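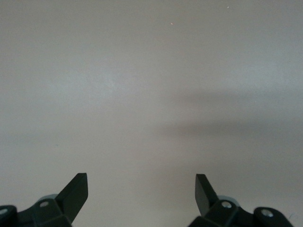 Wrist view, gripper open over bare surface. Shadow band at right, mid-height.

Ticket 547 — Table wipe routine stops before first stroke
Product: Horetti arm, Piser chore package
Site: Granenard test kitchen
Opened by: Subbarao Venkataraman
Opened: 19/03/2020
Priority: Normal
Status: Open, workaround in place

Problem
The wipe routine starts, moves to the look-down pose, and exits with code 32 (no work area found). Pick-up of cups and cutlery runs normally on the same arm. The fault comes up only when the surface has been cleared.

Expected
The arm should treat a clear surface as a valid place to wipe, fetch the cloth and begin at the far left corner.

Steps to reproduce
1. Clear the surface completely.
2. Home the arm and open the gripper.
3. Run "wipe table" from the chore menu.
4. Wait for the look-down pose. Code 32 follows.

Log entry 1
Restarted the controller and ran the wrist calibration again. No change. Checked the gripper in the wrist view: both paddles show at the bottom, tips at nearly the same height, nothing between them. I don't think the gripper is involved.

Log entry 2
Rolled the package back from build 815 to build 432. The old build starts wiping but treats the shadow as a stain and keeps going over it. Went back to 815.

Log entry 3
Reply from Nogueira support: build 815 needs visible features to work out where the surface is. A plain top with no seams or pattern gives it very little. The only marks I can find in the wrist view are two tiny pale specks near the top, probably dust. They asked whether the edge of the table can be brought into view. It can't from this pose.

Log entry 4
Put four strips of blue tape at the corners and raised the look-down pose until all four were in view. Routine found the area and ran to the end. Took the tape off and code 32 came back.

Workaround
Leave the tape on. The cloth catches on one strip, so press the ends flat before each run.

Notes for the chore list
Please keep "wipe table" marked as assisted for now. A person still has to clear the surface, tape it and check the result, and wiping it by hand is quicker. Clearing cups can stay marked as unattended — that part has been fine.

Waiting on
Nogueira to confirm whether the May build will accept a table outline typed in by hand. Also need to know if the shadow filter can be switched on separately in 815.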